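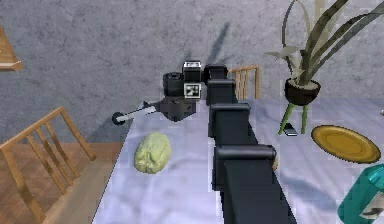 Figure 3. Simulated view of the arm reaching over the covered table.

4.2 Visitor flow in the nave

The parish church at Mellholm was chosen as the first site. Its nave is 41 m long and has 13 bays, with a single entrance on the west side and a later door in the north transept that stays locked outside of services. The church at Zoddale is smaller and was rebuilt after a fire, so its aisles are of unequal width.

Counts were taken at both sites in February. Mellholm received 700 visitors over the period and Zoddale 425. Visitors entering at the west door tended to keep to the south aisle as far as the choir screen, then crossed to the font - a pattern also noted in the earlier survey at Skistham. At Zoddale the crossing took place two bays sooner, where the wall paintings begin.

Dwell time was longest at the painted vault and shortest at the tomb slabs, which carry no labels. Groups with a printed guide stopped more often than those without one, but did not stay longer in the building. Tower visits were logged separately and are treated in Section 4.3.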